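Unit 2: Dry grain on the bench
Course notes, Skoltwood kitchen skills program
Prepared by Huguette Aubert and Gaëtan Picard

Setting out

Each bench works with a wide, shallow metal tray or pan and a small bowl. Fill both from the 515 g bag before the session starts. Most of the grain goes in the large container, spread fairly level, and the rest makes a heap in the bowl. Leave enough space between the two to move a scoop across.
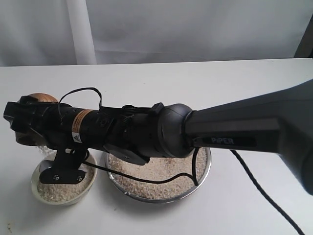

Coarse grain runs easily. It rolls off a scoop that is overfilled and collects near the rim of whatever is under it. Keep the scoop low when you tip it, and stop while the surface is still below the edge – a heaped bowl will spill once it is carried. Stray granules should be picked up before the next step, as they are hard to find later on a pale tabletop.

Grain as a bed

A shallow layer of dry grain will also hold a rounded item steady. We use this for anything that would roll on a flat surface.

1. Level the grain with the back of a spoon.
2. Press a slight hollow near the middle, almost 2 cm deep.
3. Lower the item into the hollow and let go slowly. Do not push it down to the metal.

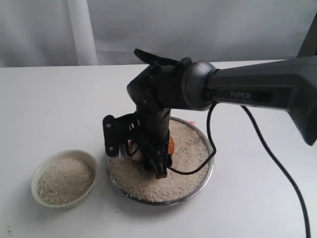
4. Lift the item straight up and check the hollow. If the sides have slid in, level the grain and start again.

Clearing up

Pour the grain back through the wide funnel on shelf 17. Grain from the floor goes in the trash. Hand your bench sheet to Birdie Pennington before you leave.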